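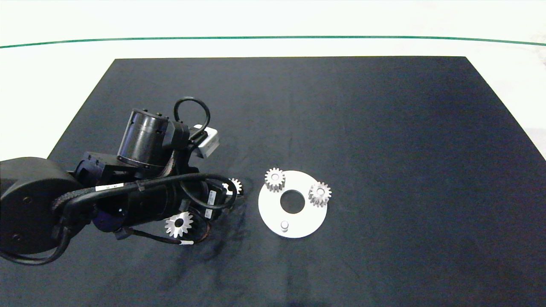

Sosavero asked after the last report whether the stop in May should be logged as a gripper fault or as a safety matter, and whether work on the gear assembly cell ought to go on before that is settled. Our answer is that it was both, and that work should go on at reduced speed under the limits set out in this report.

Background. The cell at Jisness places small spur gears onto a plate with a center hole and a peg. The arm works over a felt-like black mat on a white table. Funding for this period covered grasp reliability and the first unattended runs. Grasp work is on schedule. The unattended runs are on hold.

What happened. At 2:40 in the afternoon the arm was moving from the plate toward a loose gear when the wrist cable loop caught on the lower bracket. The wrist kept turning until the joint torque limit tripped. The limit had been raised to 80 percent during earlier tuning and had not been set back. The controller then dropped the gripper signal, and the fingers opened while the arm was still raised. The gear fell to the mat. No person was inside the marked area and no injury was reported.
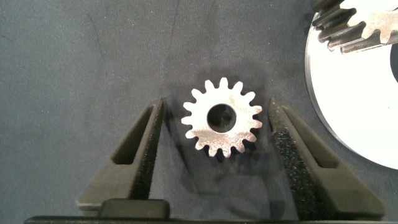 The grasp sequence itself was ruled out early. Finger alignment was checked against the reference position and found to be within tolerance, and the finger pads were not replaced. The approach path for small gears has been left as it was. The path away from the plate has been changed so that the wrist never turns past the point where the cable goes tight.

Cause. Two things had to go wrong together. The first was cable routing. After the gripper swap the cable was tied back with more slack than the Van Acker service sheet allows, and the slack was free to travel around the joint. The second was the loss-of-signal behavior. The gripper was set to open when it lost its command, a default left over from bench testing. With a light gear the result is a dropped part. With the heavier fixtures planned for the next phase it would be a hazard to anyone reaching in.

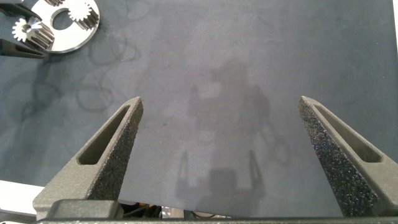 The default is now "hold last position" on loss of signal. We tested the change by pulling the signal line on purpose at several points in the cycle, with and without a gear in the fingers. The gripper held each time. One test had to be repeated when the log failed to save. A separate fault appeared in the same tests: the controller does not always report the lost signal to the operator screen. Prurkness supplies that software and has the logs. We do not have a date for a fix.

Actions to date. The torque limit is back to 65 percent and is locked behind the supervisor login. The cell startup sheet now includes a check of the cable through full wrist travel. Recovery after a stop is done by hand, with drive power off. 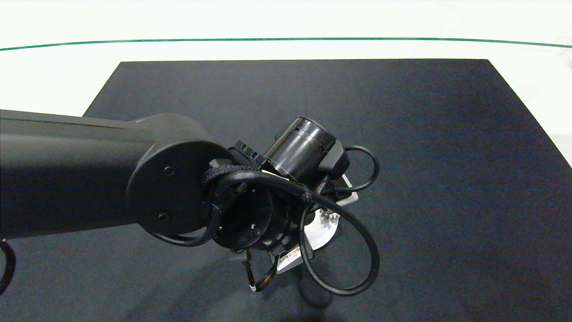 Cable routing remains the open item. A clip on the wrist would keep the slack away from the bracket, but the first sample limited rotation too much and was rejected. A second sample, with a swivel mount, is on order. Until it is fitted, an operator stays at the stop button for every run.

Effect on schedule and budget. The stop cost 7 working days, most of them spent on the signal tests. The cost of the clip and the added operator time can be met from the existing equipment line - no extra funds are requested. The unattended runs move to the next reporting period and depend on the Prurkness fix. If the fix is late, we propose to use the time for supervised runs with the heavier fixtures left out.

Decision needed from Sosavero: written agreement to the revised order of work before the next period opens.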